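The Thursday Guys

My sister signed me up. I want that on the record before anything else, because when I tell people I spent most of last spring in a men's group talking about how men treat women, they get this look, like they're trying to work out what I did.

I didn't do anything. That was my whole position, going in. I fix boilers. I've been married once, divorced once, no yelling either time. So when Dana told me the Windska Center was starting a group for regular guys, guys nobody had sent there, I said great, good for them. And she said, "You start May 7, 2024. Bring a dish, they eat first."

I brought potato salad.
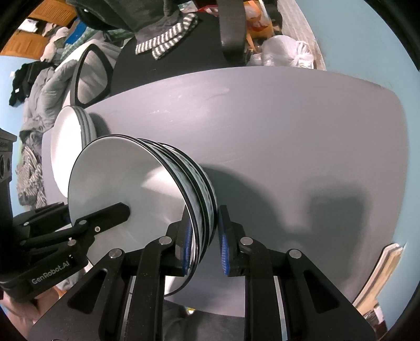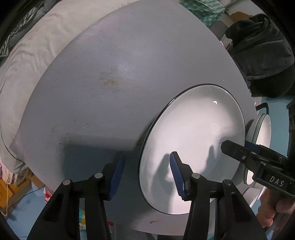 The group met in the annex, under a heating vent that knocked every time it came on (a loose damper, and it drove me nuts for weeks before they let me up there with a screwdriver). Most of the chairs were taken when I walked in, so I ended up next to a big man in a Hyun Transit jacket who looked at my potato salad and said, "You made this?" I said I did. He said, "Too much mustard," and took a second helping.

That was Remzi Tatlı. He drove the 24 bus, the one that goes out past the old Gallik plant and turns around at the reservoir. I had probably ridden with him a hundred times and never looked at his face.

The first night was awful. The guy running it, Paul, had a soft voice and a stack of handouts, and he asked us to think of a time we'd seen something and kept quiet. You never heard a room go so silent. One kid studied his shoelaces. I said I couldn't think of anything, and Paul nodded like that was a perfectly good answer, which annoyed me more than if he'd argued.

I drove home complaining out loud to the windshield. What was I supposed to have seen? I go in people's basements. I look at pipes.

And then I was brushing my teeth and I thought about the house on Orchard Street.

It was years back, a winter call, no heat. The husband let me in and went down to the basement with me, and every time I asked a question his wife started to answer from the top of the stairs, and every time he said, "She doesn't know." Just like that, real pleasant. She doesn't know. She said the heat had been out four days. He said two. She stopped talking. When I came up to write the bill she was in the kitchen in her coat, and she asked me, very quietly, whether there was a bus that ran on Sundays.

I told her I didn't know, I had a truck. I remember being a little pleased with that, like it was friendly. Then he came in and paid me in cash and told me I did nice work.

That's it. That's the entire thing. Nobody got hit. I couldn't swear to you that anything was wrong in that house. But I stood there with my toothbrush until the foam ran down my wrist.

I didn't tell it the second week. The second week I brought rolls and kept my mouth shut. Remzi talked that night, about a couple on his bus. The man had the woman by the elbow and was saying things into her ear the whole way, and she was looking straight ahead, and there were people standing all around them reading their phones. Remzi watched it in the big mirror. At a stop where no one had rung the bell, he pulled over and opened the doors, then turned around in his seat.

"What did you say?" the kid with the shoelaces asked.

"I said, 'Ma'am, do you want this stop?'"

"And did she?"

"No," Remzi said. "She said no thank you. So I closed the doors and drove."

You could tell the kid was disappointed. I guess I was too – I wanted her to get off. I wanted the guy to get what was coming. Paul asked Remzi how he felt about it afterward and Remzi shrugged and said he was 9 minutes late to the reservoir and got written up.

Then he said, "But she looked at me. All the way down the bus, she looked at me."

I told mine in June. I told it badly. I spent way too long on the boiler, an old Buseo with a cracked igniter, and I could see people wondering where I was headed with it. When I got to the part about the Sunday bus I had to stop and get some water. I didn't cry or anything, I just needed the water.

When I finished, nobody said it wasn't my fault, and I'd sort of been counting on that. Paul asked what I'd want to say to her if it was today. I said I'd want to know the bus schedule, for starters.

"There is one," Remzi said. "The 24. Every hour, starting at eight." He said it to the floor, not to me.

So there's a card in my truck now. It's got the hotline number and the Windska number, and on the back in ballpoint I wrote the Sunday times. I've handed out two of them. One lady gave it right back and told me to mind my own business, and her faucet still drips for all I know, because she called somebody else after that. The other one put it in her pocket and asked if the pilot light was supposed to be blue.

I told her yes, blue is good, blue is what you want.

I still go on Thursdays. Remzi does too, when he isn't driving. I cut back on the mustard and he says now it doesn't taste like anything.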